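Kasprzak Kitchens is looking for a part-time Showroom and Customer Records Assistant to join the team at our Narkitz Road branch. The post is permanent, 24 hours a week, and we would like the new person to be in place by the start of December.

**Posted:** 14 October 2024
**Reference:** 211
**Reports to:** Branch Manager

## The branch

Kasprzak supplies and fits kitchens, worktops and small appliances. Narkitz Road is the older of our two branches. It has a showroom at the front, an office upstairs and a trade counter at the back which is run by a separate team. Most of our customers come in with a rough drawing and a budget and want to talk both through before they commit to a survey.

Last year the branch dealt with 1,379 enquiries. A good number of these were from people who had bought from us before and wanted a replacement door, a matching end panel or a new hinge, so the paperwork from old jobs gets used more than you might expect.

## What you will be doing

Your time will be split between the showroom floor and the office. On the floor you will:

- greet customers and find out what they need
- answer simple questions about worktops, units and delivery times
- book home surveys in the shared diary
- keep the displays clean and the price cards up to date
- take card payments for samples and small items

Marble worktops get the most questions, mainly on staining, sealing and how visible the veins will be once a full length is laid. You do not need to know any of this before you start. We will teach you, and there is a product folder for each range.

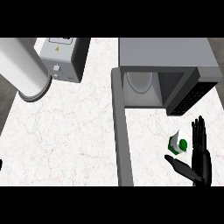
*White marble worktop with a toaster on it.*

In the office you will work on our customer records. We are moving from paper job files to the Foltel system, and 2,265 files still have to be checked and entered. Each one has an order form, a plan and a fitting sheet. You will type in the main details, scan the plan and put the file back in its box. Some of the older handwriting is hard to read, and anything you can't make out goes in a query tray for the manager to look at. We expect the work to run well into next year, after which the office hours will go towards order tracking and aftercare.

## What we are looking for

You must have:

- experience of dealing with the public, in any setting
- accurate typing and a good eye for mistakes
- basic spreadsheet skills
- a clear and polite telephone manner

It would help if you have used Foltel or a similar system, or have worked in a shop selling furniture, flooring or bathrooms. A driving licence is not needed. The office is up one flight of stairs and there is no lift, but the scanning desk can be moved to the ground floor if that suits you better.

Sample boxes can be heavy. Training in lifting is given in the first week and there is a trolley.

## Hours and pay

The 24 hours are worked over four days, one of which will be at the weekend. The showroom opens at 9.30 and closes at 5. Pay is by the hour and the rate will be confirmed in the application pack. There is a three-month probation period. Holiday is worked out in proportion to a full-time post, and staff discount on Zellska appliances starts after probation.

Staff park behind the trade counter. The bus stops opposite.

## How to apply

Ask for an application pack at the showroom desk or by telephone, quoting reference 211. Please fill in the form instead of sending a CV on its own, as we can't consider a CV without it. Completed forms can be handed in or posted to the branch.

Interviews will be held at Narkitz Road and take 40 minutes, including a short typing exercise. Please tell us on the form if you need any changes made for the interview. Two references will be taken up before an offer is confirmed.

If you applied for the Saturday post earlier this year you are welcome to apply again, but you will need to complete a new form.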